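Billcombe Baker Recalls Frozen Waffle Batter Over Undeclared Milk

Tue 21 January

Goicoechea, the Billcombe bakery that sells frozen doughs and batters through local grocery stores, is recalling 1283 tubs of its plain waffle batter because the label does not list milk. The batter is made with buttermilk powder, and people with a milk allergy should not eat it.

The recall covers the 25-ounce tubs with batch number 665 printed on the lid. No other batch is affected, and the company's pancake batter, pie dough and dinner rolls are not part of the recall. No illnesses had been reported to the bakery by the time the notice went out.

Goicoechea said the mistake began when it changed its waffle recipe at the start of January. The older version used oat milk and carried a label to match. When the new batter went into production, one roll of the old labels was still loaded on the line, and a full batch was packed before a worker checking stock in the freezer caught it. The company said it has thrown out the remaining old labels and now has a second person sign off on the label before each run.

The tubs were sold in four stores: both Gatero supermarkets in Billcombe, the Gatero on the county road, and the Flikow food co-op downtown. All four had pulled the batter from their freezers by Monday night. Gatero has put up signs at its checkouts and sent a message to customers who bought the product using a store card. Flikow has posted the notice on its front door and on the bulletin board by the bulk bins.

Customers who have a tub at home can return it to any of the stores for a full refund. A receipt is not needed, and opened tubs will be accepted. Anyone who would rather not make the trip can send the bakery a picture of the lid with the batch number showing and get a refund by mail. The bakery asks that people who have moved the batter into another container, and no longer have the lid, throw it away.

The notice also applies to waffles already cooked from the batter and put back in the freezer. Cooking does not remove the milk protein that causes a reaction. Waffle irons, bowls and ladles used with the batter should be washed with hot soapy water before they are used for someone with an allergy. For irons with fixed plates that cannot go in the sink, the bakery suggests following the cleaning steps in the owner's manual and using a different iron for the allergic person if there is any doubt.

People who do not have a milk allergy can keep the batter and use it as usual. It will keep in the freezer until the date on the lid and should be used within two days once thawed.

The recipe change itself will stay. Goicoechea said customers had complained that waffles made from the oat version came out pale and soft in the middle, and that the buttermilk batter browns better. A milk-free waffle batter will return to stores later this winter in a tub with a green lid, so the two are easier to tell apart in the freezer case. The price has not been set.

Corrected tubs of the buttermilk batter are expected at Gatero by the end of the week and at Flikow a few days after that. The bakery's counter in Billcombe is open its normal hours and will also take returns.

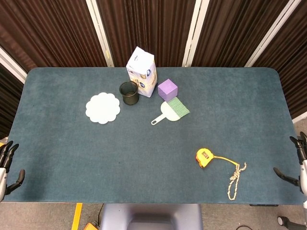
A white carton with a pen holder, a purple cube and a small brush.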